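6. Fallos de agarre y parada de protección

Esta sección trata los fallos que aparecen con más frecuencia al recoger y depositar objetos pequeños con la célula de mesa Castton. Es válida para el controlador Skelska a partir de la versión 7. Los fallos eléctricos y los de comunicación se explican en la sección 8.

PRECAUCIÓN: no introduzca las manos entre la pinza y el tablero mientras el brazo tenga tensión en los motores, aunque esté detenido. Un brazo en pausa puede reanudar el movimiento desde el terminal.

6.1 Código 404: objeto no confirmado

El código 404 indica que la pinza ha recibido la orden de cerrar y el controlador no ha podido confirmar la presencia del objeto entre los dedos. El brazo se queda en la última posición alcanzada, con los frenos aplicados. La pinza mantiene la fuerza que tenía en el momento del fallo.

Esto último es importante: es posible que el objeto esté sujeto aunque el terminal indique lo contrario. Si se rearma sin comprobarlo, la pinza se abre y el objeto cae.

Causas habituales:
– El objeto es más estrecho que la abertura mínima declarada en la tarea.
– El objeto se ha desplazado al tocarlo y la pinza ha cerrado en vacío.
– La altura del tablero guardada en el programa no coincide con la real.
– Los dedos tienen restos de polvo o adhesivo.

6.2 Recuperación después de un 404

1. Pulse PAUSA en el terminal. No use la seta de emergencia salvo que haya riesgo para una persona o para el equipo.
2. Espere a que el piloto del terminal quede fijo en ámbar.
3. Desde fuera de la zona de trabajo, mire si hay algo entre los dedos.
4. Si hay un objeto sujeto y queda por encima del tablero, seleccione Descenso asistido y bájelo hasta que apoye. Después, seleccione Abrir pinza.
5. Si la pinza está dentro de un recipiente, seleccione Retirada vertical antes de cualquier otro movimiento. Un desplazamiento lateral arrastra el recipiente y puede forzar la muñeca.
6. Si el objeto está sobre el tablero, lleve el brazo a la posición de reposo, corte la tensión de los motores y recoloque el objeto a mano.
7. Rearme con RESET y lance la tarea en modo lento.

Nota: si el fallo se repite 2 veces seguidas con el mismo objeto, no vuelva a rearmar. Pase al apartado 6.3.

Las tres situaciones siguientes se dan con el mismo montaje: paquete pequeño sujeto junto al cuenco, pinza bajada hacia el interior del cuenco y paquete pequeño apoyado en el tablero, bajo el brazo.
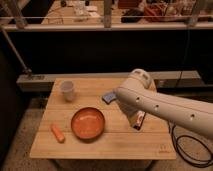
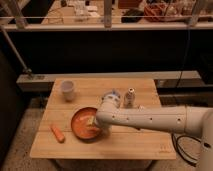
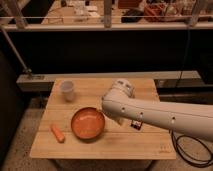

6.3 Comprobación de la altura del tablero

La altura guardada deja de ser válida cuando se mueve la mesa, se cambian los dedos o se afloja la fijación de la base. Una diferencia de aproximadamente 2 milímetros es suficiente para que los objetos planos den un 404 y los altos se recojan bien. Si solo fallan los paquetes y las cajas bajas, empiece por aquí.

1. Retire todos los objetos del tablero.
2. Monte la punta de referencia Parisi en la pinza.
3. En el terminal, abra Ajustes > Mesa > Altura y seleccione Medir.
4. Manténgase fuera del alcance del brazo hasta que termine el ciclo.
5. Anote el valor en la hoja de mantenimiento y guárdelo. El valor anterior se sobrescribe.
6. Desmonte la punta antes de lanzar ninguna tarea.

PRECAUCIÓN: no corrija la altura a ojo restando valores hasta que el agarre funcione. Los dedos pueden presionar contra la madera y provocar una parada por exceso de fuerza (véase 6.4).

6.4 Parada por exceso de fuerza

El brazo se detiene, los frenos se aplican y el piloto parpadea en rojo. La parada no se puede anular desde el programa.

1. Compruebe que no hay nadie en contacto con el brazo.
2. Active el modo de liberación y separe el brazo a mano, siempre hacia arriba.
3. Revise los dedos. Si hay fisuras o holgura, sustitúyalos por el juego Holach de la misma medida.
4. Revise el cable del brazo en todo su recorrido. No debe quedar tirante en ninguna posición ni pasar por debajo de las patas de la mesa.
5. Repita la medición del apartado 6.3 antes de rearmar.

Si la parada vuelve a producirse con el tablero despejado, deje el equipo sin tensión y avise al servicio técnico – indique la versión del controlador y el último código mostrado.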